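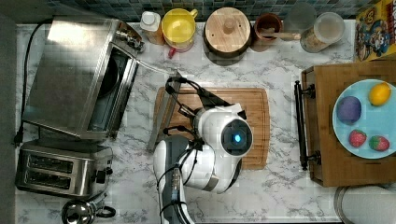

机器人怎么学会干活?先得有人教!

小朋友,你学系鞋带的时候,是不是大人握着你的手,绕一圈,再穿过去?机器人也差不多。它不是一出厂就什么都会的。得有人做给它"看",一遍,又一遍,再一遍。

这个办法叫"示教"。示范的示,教书的教。

办法一:手把手

人直接抓住机器人的手臂,推着它走。往左,往下,停,夹住,抬起来。手臂里每个关节都有小小的传感器,转了多少度,全记下来。记完了,机器人就能照着再走一遍。

好处:简单,没学过编程也能教。
麻烦:手臂有点沉。人站在旁边,容易挡住机器人的"眼睛"(就是摄像头啦)。而且两只手都占着,教一会儿胳膊就酸。

办法二:遥控

人不碰机器人,手里拿一个控制器,或者推一只小号的手臂。人动一下,机器人跟着动一下。像玩遥控车,不过遥控车只管前后左右,机械臂还要管上下,还要转手腕,还要一张一合地夹东西。难多了!

好处:人可以站远点,摄像头看得清清楚楚。
麻烦:你感觉不到东西是软是硬。捏草莓和捏柠檬,手上的感觉一样,所以要慢慢来。

厨房是个好教室

为什么好多人喜欢在厨房台面上教?东西多呀。圆的、方的、高的、矮的,还有亮闪闪的。不锈钢会反光,透明罐子更讨厌,摄像头老是看不准它的边在哪。台面上有烤箱、有罐子、有水果盘,手臂伸过去还不能碰倒别的。对机器人来说,这可比搭积木难。

Promthorpe有一间小小的学习室,教的那套动作叫Miranda。任务听起来很简单:把盘子里的水果拿到木头砧板上。一共教了669遍。对,六百六十九!教的人叫帕特里西奥·罗夫莱斯(Patricio Robles),他用的是遥控。

开头不顺利。前37遍全部重来,原因很好笑:他每次都从同一个地方出发,盘子也总放在同一个位置。结果盘子挪开一点点,机器人就去夹空气了。

后来怎么办?换!盘子放左边,放右边,转个方向。水果也换着摆。机器人见得多,才知道要找的是水果,不是"那个位置"。

教错了怎么办

没关系。手抖了、夹掉了,这一遍可以删掉。也可以留着,在后面接上怎么捡起来。这样机器人也能学到:掉了,要回去捡。

不过有一种不能留:乱晃。人拿不定主意,手臂就在空中晃来晃去,机器人会以为晃来晃去也是任务的一部份,学得可认真了。

在家玩一玩

不需要机器人。找一个朋友当"机械臂",8岁以上的小朋友可以自己玩,小一点的请大人陪。

1. "机械臂"闭上眼睛,伸出一只手,只能用大拇指和食指夹。
2. 桌上放一个盘子、一块软橡皮。不要放刀,不要放玻璃杯,热的东西也不行。
3. 先玩手把手:你握着他的手腕,带他夹起橡皮,放进盘子。
4. 再玩遥控:不许碰他,只能用嘴说。左、右、下、夹、松。
5. 橡皮换个地方,再来。一共玩7次。

哪种快?哪种掉得多?记在本子上。

再想一想:如果"机械臂"睁开眼睛,会不会容易很多?那摄像头对机器人有多重要,你就知道了。

小词典

示教:做一遍给机器人,让它记住。
关节:手臂上能转动的地方。你的胳膊肘也是。
夹爪:机器人的"手指"。
传感器:帮机器人感觉的小零件,有的管看,有的管力气,有的管角度。

下一篇讲机器人怎么叠毛巾,那个更乱,十二月见。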